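# How a willow basket is made

People have made baskets for thousands of years. They are older than metal tools, and in many places they are older than clay pots. Baskets have carried fish, bread, coal, letters, apples and even pigeons.

You can weave a basket from lots of different plants. Rushes, straw, palm leaves, bamboo and strips of oak all work. In Britain the most common one is willow.

## Growing the willow

Willow likes damp ground. A grower cuts short pieces from an older plant and pushes them into the soil. Each piece grows its own roots.

Tayla Ruddock grows willow on a low field at Forkow, next to the river. She has 2,000 plants in long straight rows. Every summer the plants send up thin, straight shoots called rods. By the end of the season the tallest are well above her head.

The leaves drop in autumn. Tayla starts cutting at the end of November, when the rods are bare and the plant is resting. She cuts them close to the ground and ties them in bundles. A bundle is called a bolt.

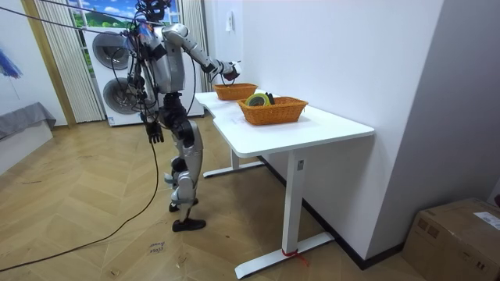 **Does cutting the rods kill the plant?**

The plant stays alive because its roots and its stump are left in the ground. New shoots grow from the stump in spring, and they can be cut again the next winter. One plant can go on like this for many years.

## Brown, white and buff

Willow rods are sold in three main colours.

- **Brown** willow is dried with its bark still on. It isn't always brown. It can be green, dark red or nearly black.
- **White** willow has had its bark peeled off in spring.
- **Buff** willow is boiled for hours before it is peeled. The colour in the bark soaks into the wood and turns it a warm tan.

## Getting the rods ready

Dry willow snaps if you bend it, so it has to be soaked. White and buff rods need a few hours in water. Brown rods need days, as the bark slows the water down. Long rods need more time than short ones.

After soaking, the rods are wrapped in a damp cloth and left overnight – makers call this mellowing. In the morning they should bend around a finger without cracking.

## Weaving

A round basket starts with the base. The maker takes some short, thick sticks, cuts a slit in half of them and pushes the others through to make a cross. This is called the slath. Thin rods are woven round the cross to hold it tight, and then the sticks are spread out like the spokes of a wheel.

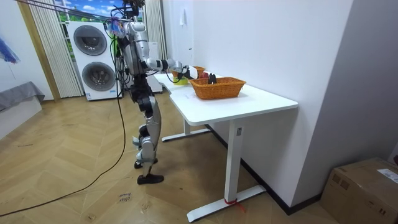

Next come the stakes. These are longer rods pushed into the base beside each stick. They are bent upwards and tied together at the top, so the basket looks like a birdcage for a while. The rods that go in and out between them are called weavers.

There are different patterns for the sides. In randing, one rod goes in front of one stake and behind the next. In waling, three or more rods are used together, and it makes a strong band. A basket often has waling at the bottom and the top.

When the sides are tall enough, the stakes are bent over and woven into each other to make the border. Handles are usually added last. 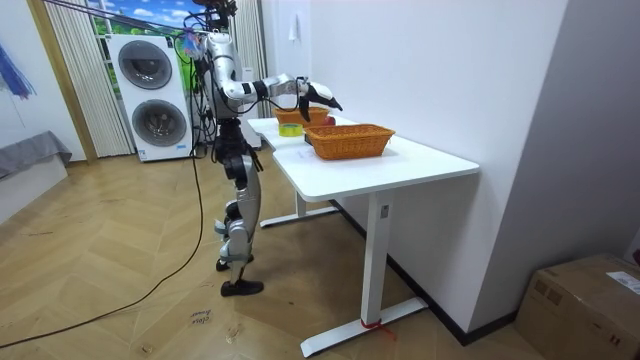 Page 10

## Tools

A basket maker doesn't need many tools. These are the main ones:

- a sharp knife for trimming ends
- a bodkin, which is a metal spike used to open a gap in the weaving
- a rapping iron, a heavy bar for tapping the rows down
- secateurs for cutting thick rods

Jarosław Jabłońska makes log baskets in a workshop at Pomare. He sold 295 of them last year. He sits on the floor and works on a sloping board, with the basket in front of him.

## Words to know

**Bolt** – a bundle of willow rods.

**Slath** – the cross of sticks in the middle of a round base.

**Stake** – an upright rod in the side of a basket.

**Weaver** – a rod that goes in and out of the stakes. A person who weaves can be called a weaver too.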